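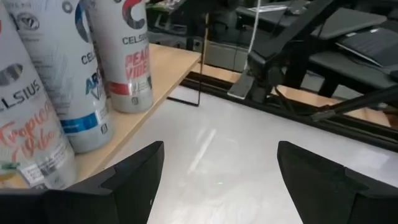 Figure 3. Slim cans standing on a light wooden shelf. The nearest can carries the flavor name in slanted script.

3.2 Where drinks were bought and when they were drunk

The purchase diaries covered 21 days in April and were kept by 315 adults living in the Minby and Plekum districts. Each person wrote down every packaged drink they bought or were given, the time of day they opened it, and whether they finished it in one sitting. Tap water and drinks made at home were left out. Diaries with more than two blank days were sent back once for completion, and if they were still incomplete they were dropped before the total above was reached.

We sorted drinks into five groups: plain bottled water, carbonated soft drinks, juice, ready-to-drink coffee and tea, and energy drinks. Sorting was done from the product name in the diary. Names that could belong to more than one group were checked against the shelf labels in the stores where the purchase was made. This mattered most for flavored products. Many slim cans give a fruit or place name a lot of room on the front (Figure 3), and diary keepers often copied down only the flavor. An entry with a flavor and no brand was kept if the store and price pointed to a single product. Otherwise it was placed in a sixth group, unclear, and is not used in the tests below.

Store type had a clear link to the kind of drink bought. People who did most of their shopping at supermarkets bought more juice and more bottled water, usually in packs. Corner store purchases were mostly single cans and bottles, opened within the hour. Vending machines made up a small share of the total in Minby and a larger one in Plekum, where the bus station and the two college buildings each have several. We had expected vending machine purchases to be mainly soft drinks. In Plekum, coffee and energy drinks together outnumbered them.

Time of day varied less than earlier diary work in the region had suggested. Coffee and tea peaked before 9 a.m. and fell off quickly. Soft drinks rose at lunch and again in the early evening. Energy drinks had a broad, low peak that ran from midmorning to 4 p.m., with a second and smaller one after 10 p.m. The late peak came almost entirely from people who reported shift work. When shift workers are removed it disappears in Minby and is hard to see in Plekum.

Age was a weaker predictor than we expected. The youngest group, those under 30, bought more energy drinks than the others, but the gap narrowed once working hours were entered in the model. Household income had no steady effect on the type of drink. It did affect the form of purchase: higher-income households bought in packs more often and recorded fewer single purchases, even at the same store.

3.3 Drinks left unfinished

A drink was recorded as unfinished if any of it was thrown away or put aside for more than four hours. Bottles with a screw cap were put aside far more often than cans. Cans were seldom put aside at all, and the few entries we have mostly mention a refrigerator at work. Container size also played a part, but size and closure type overlap so heavily in our data that we could not separate them with any confidence.

Follow-up interviews were held with 80 of the diary keepers. Most said they chose a can when they meant to drink it at once and a bottle when they were going somewhere. Several said the reverse about long car trips, since a slim can fit the cup holder and a wide bottle did not. Price was mentioned less often than we had planned for in the interview guide, and usually only after a direct question.

3.4 Comparison with the Haddad survey

The Haddad survey, run in the Cavudside area two years earlier, used a one-time recall questionnaire in place of a diary. Its figures for soft drinks are close to ours. Its figures for bottled water are much lower, and its figures for coffee are somewhat higher. Part of the difference in water is probably a matter of recall. Our diary keepers often entered water late, in a different pen or squeezed in at the foot of the page, and several told us in interviews that they had not thought of it as a purchase. Coffee is harder to explain. Cavudside has more office workers than either of our districts, and the Haddad form listed coffee first, ahead of all other drinks.

The two studies also drew the line around energy drinks differently. The Haddad form left the choice to the person answering, while we assigned groups ourselves. For this reason we do not compare the two on that group.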